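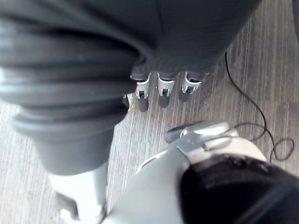
Search the docs Search Clear
Home Install Guides Reference Release notes

Masking the robot's own body out of the wrist camera stream

A wrist camera sees a lot of the robot it is mounted on. If the perception node treats those pixels as part of the world, the planner ends up with obstacles stuck to its own arms, and the grasp finder proposes grasps on its own fingers. This guide sets up self-masking in Jellida, so that anything belonging to the robot is removed before the point cloud reaches the planner.

You need a working Jellida install, a robot description with both arms in it, and a wrist camera that has already been calibrated. If you have not done the calibration, do that first. A mask built on a bad calibration will sit next to the arm and leave a strip of it uncovered.

Step 1. Check that the description matches the robot

Open the description in Tamuno and switch on the collision view. Compare it with the robot in front of you, link by link. The usual problem is soft parts. A fabric sleeve over a forearm is not in the supplier's model, and it stands well clear of the hard shell where it bunches into folds. Add it as its own shape:

link: left_forearm
extra_shape: capsule
name: sleeve_left
soft: true

Setting soft to true tells the mask to expect the outline to move. The planner still treats the shape as solid.

Do the same for any covers or brackets that have been added since the description was written. Leave out cables lying on the floor. They are part of the world and the planner ought to know about them.

Step 2. Turn on the mask

In the perception config, add:

self_mask:
 enabled: true
 camera: wrist_right
 include: [left_arm, left_hand, right_wrist, right_gripper]
 padding_px: 2

Include the arm that carries the camera as well as the other one. Many people list only the opposite arm and then find their own gripper turning up in the map as a large object that follows the camera about.

Restart the perception node. Changes to the include list are not picked up while it is running.

Step 3. Match the timestamps

The mask is drawn from joint positions, so the joint positions have to belong to the same moment as the picture. If they lag, the mask trails behind the fingers whenever the hand moves. Set the buffer length in milliseconds:

joint_buffer_ms: 3000
max_wait_ms: 1000

The first value is how much joint history is kept. The second is how long an image may wait for a matching joint reading before it is dropped. If the log fills with "no joint state for image", check that both machines use the same clock before you raise either number.

Step 4. Look at the overlay

Run:

jellida mask view --camera wrist_right

Masked pixels are drawn in a flat colour over the live picture. Move each arm slowly through its range and open and close both hands. Look closely at these places:

- the gaps between fingers, where the background should still show through
- the edge of any sleeve, especially where it is gathered
- metal brackets, which can reflect enough light to leave stray depth points
- parts very close to the lens, which are blurred and look wider than the model says

For the last of these, raise the padding on that one link and leave the general setting alone. Too much padding over the fingers closes the gaps, and small objects between them disappear from the cloud.

link_padding_px:
 right_gripper: 12

Step 5. Test with the planner

Clear the map, then ask for a short move that brings the two hands near each other. Watch the map while it runs. No new obstacles should appear along either arm. If the planner refuses to start and reports that the start state is in collision, save the map and open it in Tamuno to see which link the points belong to.

Known problems

Descriptions exported from Skiltevton lose the soft flag. Add it again by hand after each export.

On the Jarkport controller, passive finger joints are not published. The mask then draws the fingers straight, whatever the hand is doing. Use the option infer_passive: true, which works the missing angles out from the driven joints.

Last updated July 25, 2023

Previous: Calibrating a wrist camera Next: Filtering the depth cloud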